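## Shirt-on-hanger tips from the spare room

I've been getting our two-arm build to hang laundry, mostly on Friday nights with Kirsty Shearer on the laptop, and a few things have saved us a lot of swearing.

- Use a bright shirt on plain bedding. Our gray sheet is great for this (don't bother ironing it!).
- Pick a wooden hanger. The skinny wire ones twist the second a hand closes on them.
- Leave slack in the arm cables – more than you think – and run every move slowly once with no shirt, just watching where the loops go.
- Grip at the shoulder seams, close to the hanger. We tried the sleeves first and got a very sad flag.
- Check the little forearm screws every 20 runs. I skipped it once and spent all evening hunting a rattle.

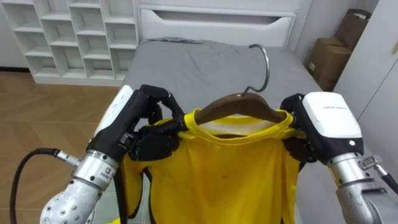
*Both hands on the shoulders, hanger in the collar.*

Stretchy necklines are easiest to start with, and I'd save button-ups for later. We're on run 93 and I still haven't dared try Kirsty's good linen one. Next up is getting the hook over a rail, so if you've got a trick for that, send it my way!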